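3.2 Sites and households

Four neighborhoods were picked from the city list: Woltberg, Clandia, Sachdeva and Arnisen. Woltberg is the oldest, mostly row houses with small front rooms. Clandia and Arnisen are apartment districts. Sachdeva is mixed, with shops on the ground floor along the main road. We wanted places where people buy cut flowers from different kinds of sellers, and the four differ a lot on that. Woltberg has a weekly market. Clandia has one supermarket and a gas station. Arnisen has neither a market nor a florist within walking distance, so purchases there are mostly bundled with a grocery trip.

A total of 200 households were contacted by letter in February. Of these, 67 agreed to keep a flower diary. Response was best in Woltberg, worst in Clandia. No payment was offered, only a voucher at the end, which may have put off younger households (see 5.1).

3.3 The diary

Each household got a paper booklet. One page per bouquet or bunch. Fields: date brought home, where from, price if known, bought or received, room, date thrown out. A free line at the bottom for anything else. People used the free line far more than we expected and a good deal of the coding time went there.

We asked for the date thrown out instead of the date wilted. In the pilot, "wilted" meant very different things to different people. Some called a bunch finished when the first petal dropped, others kept a bare stem going because the leaves were still green. Throwing out is at least an act with a date on it. It does mean that our keeping times are measures of habit as much as of flower life, and they should not be read against vase-life tests done in a lab.

Water changes were left out of the booklet on purpose. Pilot households that had to record them began changing the water more often, by their own account. Same for trimming stems. Both came up in the interviews instead.

3.4 Coding

Entries were coded by two of us separately, then compared. Most disagreements were about the source field. A bunch picked up at a supermarket by a visitor and given to the host: gift or supermarket? We coded it as gift, with the supermarket kept as a second source. Garden flowers were coded as their own class, including the ones taken from a neighbors garden with permission. Dried and artificial stems were dropped unless they stood in the same vase with fresh ones.

Booklets with gaps longer than three weeks were checked by phone. Usually nothing had been bought. In a few cases the booklet was lost and restarted, and those restarts are marked in the data file.

4. Findings

4.1 Where flowers stand

The table wins, in all four places. Dining or kitchen table first, then window sill, then hallway. Bedrooms hardly appear. The diary asked only for the room, so position within the room comes from the interviews and the free line. Several people in Woltberg said the sill was too hot in the afternoon and moved the vase at midday, then back. In Clandia the sills are narrow and the question did not come up.

Gifts stand in more visible spots than bought flowers, at least for the first days. One respondent put it as "company first, then the kitchen." After that the gift bunch is often split up and the better stems go into a smaller container. Splitting made trouble for the throw-out date; we took the last stem.

4.2 Vases

Most households own more vases than they use. The same one or two come out each time. Narrow-necked vases are reserved for single stems, wide ones for gifts. White and clear were named most often as the everyday choice, and the reason given was nearly always that they "go with anything." Price of the vase played no role that we could find. A vase kept near the sink gets used, a vase on top of a cupboard does not, and respondents said so quite plainly.

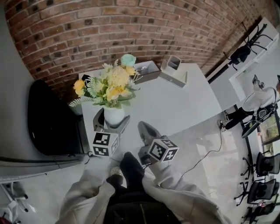 Figure 5. Flower arrangement in a rounded white vase on a white table.

Shape came up less than color. When it did, it was about stability. Rounded vases were described as steady, tall ones as a worry with children or pets in the house. In Arnisen, two respondents had given up on tall vases altogther.

4.3 Keeping time

The median bunch was kept 7 days. Supermarket bunches were thrown out soonest, garden flowers next, market and florist flowers last. Gifts were kept longer whatever the source, and the interviews suggest guilt plays a part. The difference between neighborhoods mostly goes away once source is taken into account, except in Sachdeva, where keeping times stayed long for all classes. We have no good explanation for it. Collection day for garden waste differs there and may set the rhythm, but the booklets do not let us test that.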